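Diary > April > Learning the loaf

Previous entry Next entry All entries About me Write to me

4 April 2024

Today I baked the fourth loaf with the rye starter, and I want to write down everything while I still remember it. My last notes were too short. I wrote only "good, a little sour" and now I cannot repeat it.

I fed the starter yesterday before sleeping. I keep it in the tall jar on top of the refrigerator, where the air is warmer. In the morning it had a dome on top and smelled like apples that are a little too old. My grandmother would say this smell is correct. She never measured anything and she never owned a scale, and I think this is why none of her children can make her bread. I own a scale, so I have no excuse.

The flour was from Jiltau, the bag with the green stripe. I used to buy Sikder because it is cheaper, but the dough with Sikder stays sticky like glue and I lose half of it on my hands. The Jiltau rye is coarser and drinks more water. I put in 244 grams of water for the first mixing, then waited, then added a little more with wet fingers until it felt soft but did not run. I did not write how much more. I must do this next time.

I put in caraway seeds, two spoons, because I had them. My husband does not like caraway. He ate three slices at dinner and said he still does not like it.

The waiting is the hardest part for me. I am a person who opens the oven door. When I was new in this country I worked nights at the Cilel laundry, and in those months I learned how long an hour can be when you look at the clock, so I know very well that looking does not help. I went to the post office with the package for my sister. The line was long and the woman at the window asked me to write the address again in bigger letters. She was polite. The price was higher than I expected, and I paid it and was angry only on the way home.

When I came back the dough had risen to the edge of the bowl. The kitchen thermometer said 75, so the room was warmer than last time. I think this explains the speed. I shaped the loaf on the table with very little flour, put it in the basket with the cloth, and waited again, this time with the ironing. I ironed five shirts and one tablecloth which did not need it.

Then the oven. It is an old oven and the left side is hotter than the right, so I turn the pot halfway. I have learned also that the number on the dial is only a wish. I heated the pot for a long time, until I could smell the iron, then turned the loaf into it. One side folded under itself. I was sorry, but there is nothing to do at that moment except close the lid.

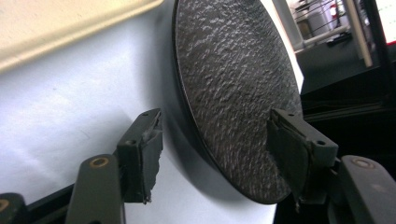

My bread never looks like the bread in the window of Jisska, the bakery near the bus station. Theirs is smooth on top and shiny from some kind of wash, and all the loaves are the same. For a long time I tried to make mine like this. Today the crust came out very dark and rough, with small bumps everywhere where the seeds and the coarse flour pushed up, and for color I can only compare it with that speckled gray disc and its little raised flecks, although of course the bread was more brown than gray. I touched it many times while it was cooling. It made small cracking noises for a long while, and I called my daughter on the telephone so she could hear, but she said it sounded only like a bad connection.

We cut it too early. The book says to wait until the next day for rye, and I agree with the book, but dinner was soup and there was no other bread in the house. The middle was a little damp and it stuck to the knife. The taste was good, more sour than the third loaf and with a longer taste after. With butter and salt it did not matter that it was damp.

Things to change: more salt, maybe one more small spoon. Write down the second water. Buy a new cloth for the basket, the old one has a hole and the dough finds it every time. Leave the lid on longer. Try one without caraway, for peace.

I wrapped half in a towel for tomorrow and put the other half in the freezer, already sliced. The starter has been fed and is back on the refrigerator. My sister wrote that she will send me the dried mushrooms when she receives my package, so perhaps next week I will make the mushroom soup and bake again on the same day.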